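Hiltard floor panel, gray marble pattern
Pradlow Flooring / Panels / Marble look 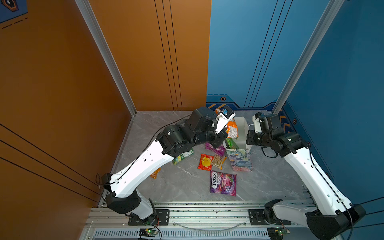 Gray marble pattern, shown with orange and blue walls.

Price: 1,825 per pallet, 40 panels to the pallet. Half pallets OK, call first. Single panels from the counter only, no shipping, they get chipped and then everybody's mad.

Back in stock since February. Last batch went quick so if you have a big room to do, order it all at once. Shades drift a little from batch to batch. Batch number is on the end of the box, write it down before you toss the box.

Good for: shops, break rooms, basements, play rooms, display stands. Not for showers. Not for outside, please stop asking.

Underlay - not included. We carry Sokisora in rolls, the thin one is fine over concrete. Over old boards get the thick one.

Laying it
Leave the panels flat in the room overnight, boxes open. Gap of 12 mm at every wall. Start on the longest wall. Turn every other panel end for end or the veins line up and it looks like wallpaper. Sweep. Sweep again. Grit under a panel will click forever.

Cutting: fine tooth blade, face up with a hand saw, face down with a jigsaw. Tape over the cut line helps.

Cleaning: damp mop, plain soap. No wax, no steam. Scuffs come off with a white eraser pad mostly.

Trim and edge strips sold seperately, see Major range. Gray is the closest match, the silver is too shiny next to it imo but people buy it.

Samples: free, one per customer, hand size. Ask for Lilian Kombo at the counter or leave your address on the order line. Trade accounts go to Chun-hung Poon, he does the quotes, usually same day if you get it to him before noon.

Returns: 30 days, unopened boxes only, bring the reciept. Cut panels are yours.

Also in this pattern: white, sand. Black is discontinued, a few boxes left, ask.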